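The Laundry Corner at Manwood: A Gallery

Posted 19 Nov 2024 by Marjorie Naylor

Regular visitors to these pages will know that I have already given the hall cupboard, the understairs cupboard and the cupboard we do not discuss their own galleries. The hall cupboard has had 1,190 visits, which is more than the house has had. The laundry corner has waited its turn with great patience, and most of what was in it had been waiting a good deal longer than that.

For anyone new, Manwood is the house my sister-in-law Glenys Sugden and I share on the Ollthorpe road. We have one washing machine between us and two entirely separate schools of thought on how to use it. Glenys believes in pouring. I believe in measuring. The towels have suffered under both regimes.

The sorting began in September, stopped for the plums, stopped again for Glenys's knee, and started properly last week when the shelf bracket came away from the wall and made the decision for us. Everything had to come off, so everything did. I had planned to put it all back by teatime. I had also planned to be a concert pianist.

The orange department

I have always said that you can tell what decade a cleaning product comes from by its colour. Ours seem to have been bought mainly to cheer the place up. Anything orange went on the green, where it looked like the kit of a football team that gets relegated every other year.
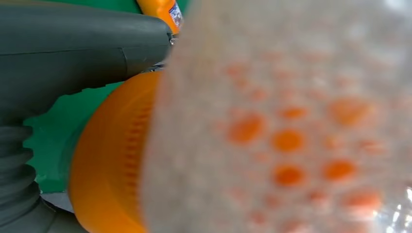

Glenys maintains that bright colours are a safety measure, as you are less likely to mistake them for squash. I pointed out that squash is also orange. She went off to look at her knee.

The rule we agreed on was a simple one. If we knew what a thing was for, it stayed. If we could work it out from the label, it stayed on probation. If neither of us would admit to buying it, it went in the box for the tip at Dunmore. The box filled up very nicely on the first afternoon, and then on the second afternoon a certain amount of it came out again, Glenys having remembered that she was fond of it. Among the items reprieved were a bar of green soap with a hairpin in it and a tin of starch that weighs the same whether or not you take the lid off. We have not starched anything since the vicar before last.

I did find the instruction book for the washing machine. It is 155 pages long and covers six languages, and in every one of them it tells you to clean the filter monthly. We looked at each other. We cleaned the filter. I will spare you a gallery of that, though I can report the return of one collar stiffener, a good deal of grey felt and a key to something.

Reading the small print

My niece in Tisville gets some of her washing things from the Chinese supermarket near the station and passes on her recommendations, usually by leaving them in our porch. I don't read Chinese, but she does, and she went along the labels with me over the telephone while I held my handset up to things. I would like more people to write labels this way. "Only half a cap needed," it says in red, 只需半盖, as though it had met Glenys. Further along there is a bold blue banner telling you to grip the side with your right hand, and a faint little drawing of a hand in case you had mislaid yours. There is a photograph of a collar, and one of a woman's face, and a blue tab saying no pre-treatment is needed. I have been pre-treating collars since I was nineteen and felt rather told off.

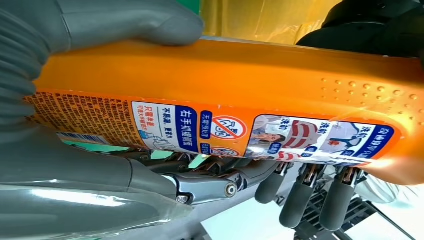 Half a cap has now become house policy. Glenys signed up to it with very little fuss, and I have since caught her doing two half caps, one after the other, with an expression of perfect innocence. She is also left-handed and intends to write to someone.

We had a short discussion about whether everything ought to be decanted into matching jars, as they do in magazines. I was briefly in favour. Then I remembered the year we decanted the flour and the plaster, and the motion was dropped.

Putting it back

The new bracket came from the ironmonger in Dunmore and is rated for far more than we will ever ask of it, unless the starch is heavier than I think. The shelf is level. I say so because I checked it with a spirit level, and Glenys says otherwise because she checked it with a marble.

Things we use every week are now at the front. Things we use once a year are behind them, and the starch is at the very back facing the wall. Pegs have been put in a bag by themselves after the business with the knitwear. The old bracket is in a drawer with the other old brackets.

If you recognise the key from the filter, it is small, brass and has the number 490 stamped on it. It does not fit the shed, the bureau, the piano stool or next door's bicycle. I have left it on the windowsill by the back door, and callers are welcome to try it on anything they own.

The next gallery will be the airing cupboard, once Glenys has finished airing something in it. She won't say what.

More galleries: The Hall Cupboard - Understairs, Part One - Understairs, Part Two - Plums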